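From: Lovisa Engebretsen
To: the gripper list
Date: Dec 30, 2020
Subject: Re: Musell hand-held kit, worth the money?

Aslak Myklebust wrote:

> Has anyone on here bought the Musell hand-held gripper kit yet? I've been
> eyeing it since September. The price on their page is $307 for the bare
> kit and $607 with the camera bracket and the case, and I can't work out
> from the listing what you get for the extra. Also, Lenatier have one at
> $709 that comes assembled. I'm fine with a screwdriver but I don't want
> to spend the whole break on it. How are the pads? On my old one they
> peeled off if you looked at them wrong.
>
> Aslak

Hi Aslak, and hi everybody else who wrote to me off-list about the same thing (please write to the list, I keep typing the same answer!).

Yes, I have one. I bought the $607 version and I've had it on my table most evenings this month, so I can tell you a fair bit, though keep in mind I mostly use it for recording small household stuff, folding and picking up and putting away, and I haven't tried it on anything heavy.

Assembly first. It took me 2 evenings, and the first one was mostly me putting the linkage arms on in the wrong order. The booklet was written for an older version and the drawings for steps with the long arms are mirrored, or at least mine were. Gunvor Brekke got hers a few weeks after me and says her booklet has a correction slip tucked inside, so maybe they've caught it. If yours doesn't have the slip, lay both sides out on the table next to each other before you tighten anything. I didn't, and I had to undo the whole left side.

The part I like best is the pivots. There are proper brass eyelets pressed into the arms where my old kit just had bare holes in plastic, and so far I've got no wobble that I can feel. The arms themselves are plastic and they look like plastic, a bit shiny, but they don't flex much when I squeeze.

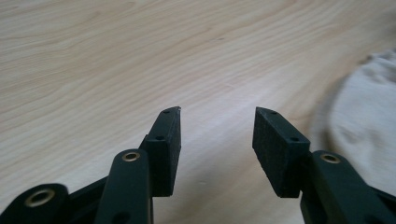 List digest, issue 307

The pads are the black blocks on the ends, with the speckled faces. Mine are getting a little scuffed along the top edge, mostly on the left one, and I don't think that matters for grip. They haven't peeled. They're blocks and not strips, so there isn't really a corner to catch and lift the way there was on your old ones. Each has a couple of small holes in it, and I wrote to Musell to ask if those are for screws or for some accessory, and got a very friendly reply that didn't answer the question. If anyone knows, tell me!

What you get for the extra money: the bracket, the case, a spare set of pads and a longer cable. The case is nice. The bracket is okay. It holds the camera at a fixed angle looking down past the fingers, and you can't change the angle without printing your own part. That suits me, I want the tips in view and the table behind them, but Celeste Morais does a lot of work up on shelves and she gave up on it and made her own. She said she'd share the file, so Celeste, this is me nudging you.

Things I don't love. The trigger is stiff and my hand gets tired after half an hour or so. The dark color is hard to see against dark things, so I work on a pale table and that sorted it. And the shipping! Mine went through Ranham and sat there for ages, and the tracking page was no help at all. Order early if you have a deadline.

On the Lenatier one, I've only held it for a few minutes, Britt-Marie Öberg let me try hers. The trigger is softer and it feels lighter. But $709 and no case, and she couldn't get spare pads when she asked. For someone who's fine with a screwdriver I'd say take the bare Musell kit, print a bracket, and spend what's left on extra pads. If I were buying again that's what I'd do, case or no case.

Oh, and if you do get it, skip the carry strap they offer at checkout. The clip is too big for the loop.

Happy to bring mine along to the next meetup if people want a squeeze.

Lovisa

--
To leave this list, send a blank message with "unsubscribe" in the subject line.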